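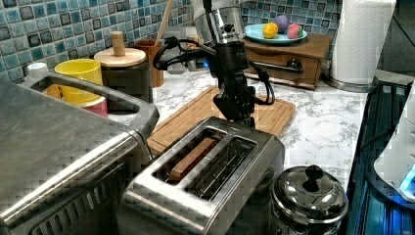 Toast station, slice in the left slot, gripper over the board.

Minutes – Product Review Meeting, December
Opened 9:15 a.m.

1. Last minutes
Accepted with one change: the Bamex lease quote is per unit.

2. Ollura kitchen arm kit
The trial kit has logged almost 600 toast tasks. Pindetti quotes $3,701 for arm, gripper and mount, with 45 days to return. Support is extra and the rate is still not in writing. Purchasing to ask again before the next meeting.

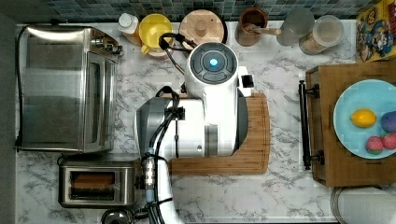

Ollura arm from overhead, wrist and joint module at the cutting board.

Cable routing was raised. The cables loop over and along the arm, and the test group wants a sleeve priced as part of the kit. Pindetti says a sleeve is listed but gave no lead time.

3. Kudo task software
Kudo's license covers 80 saved tasks per site. Operations thinks this is enough for the first year. Two members asked what happens to saved tasks if the license lapses – carried over.
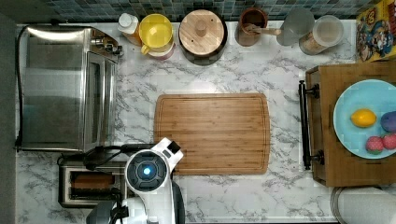 Reset time between tasks was the main complaint in the test group's notes. The group proposed a standard start layout for the toast task: bare cutting board in the center, toaster at lower left with the bread already in one slot, plate of toy fruit on the tray at right. Agreed. Layout sheet to be added to the trial binder.

4. Other business
Bamex demo moved to 2 p.m., same room.

Closed 10:05 a.m.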